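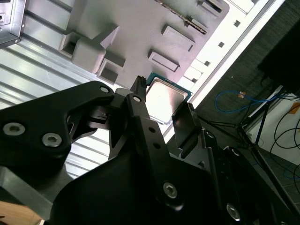
# Contango and backwardation

**Contango** is what traders call it when a commodity costs more for delivery later than it does today. **Backwardation** is the opposite: the far months are cheaper than the near ones. I've been keeping this entry up for a while now and people still write in to say they mix the two up, so I've tried to make this version plainer than the last (sorry to everyone who sat through the one with all the Greek letters).

## The basic idea

Every futures contract has a delivery month. Line up the prices for all those months, nearest first, and you get what's called the futures curve. If it slopes up, the market is in contango. If it slopes down, it's in backwardation. Plenty of real curves do both - up for a few months, then down, then flat all the way out to the far end where hardly anyone trades - and you'll hear people argue happily over what to call those.

Say heating fuel for delivery now is 43 a unit and the contract for December is 45. That gap of 2 is the contango. I find it helps to think of it as rent. Whoever sells you fuel in December has to keep it somewhere until then, insure it, and tie up money that could have been earning interest. Add those up and you have the *cost of carry*, and in a well-stocked market the curve tends to sit close to it.

## Why a curve turns over

Backwardation needs a different explanation, and this is the bit I enjoy! If holding stock costs money, why would anyone pay more for it today than in six months? Usually they need it now. A bakery group can't mill next summer's wheat this week, and a refinery can't run on a promise. The extra value of having the real stuff in your own shed is called the *convenience yield*, a slightly grand name for peace of mind. When stocks are low it shoots up and drags the front of the curve with it.

There's an older view too, that farmers and miners sell forward at a discount to get rid of their price risk, and that speculators pocket the difference for taking it on. Keynes called this *normal backwardation*. Confusingly, he was comparing the futures price with the *expected* future price and not with today's, so his version can be true even when the curve slopes upwards. I got this wrong in print once and Meenakshi Kaushik sent me a very patient letter.

## Roll yield

This is where ordinary investors come in. A fund that tracks a commodity with futures doesn't want lorryloads of copper turning up, so before each contract runs out it sells that one and buys the next. In contango, the next one is dearer, and if nothing else changes its price drifts down towards the spot price as the months go by. In backwardation the drift works in the fund's favour.

I learnt about this the expensive way, through a small holding in a natural gas tracker. Gas ended the year more or less where it had started and my holding most certainly didn't. Brijesh Chaturvedi had warned me over lunch, with a diagram on a napkin, and I nodded along and bought it anyway.

## Gold and other odd cases

Gold is in contango nearly all the time. There's a huge amount of it above ground compared with what gets used in a year, it doesn't rot, and it takes up very little room, so the curve mostly follows interest rates less whatever you'd earn by lending the metal out. Short spells of backwardation do happen and always cause great excitement on the forums.

Electricity is at the other end. It's so awkward to store in bulk that the carry argument barely applies, and each month's price is closer to a separate guess about weather and demand. Live cattle are similar - you can't leave a steer in a warehouse until the price improves.

## See also

- Basis risk
- Calendar spread
- Cash-and-carry trade
- Convenience yield
- Spot price

*Last revised October 5, 2019. Thanks to Thaís Honorato for the cattle.*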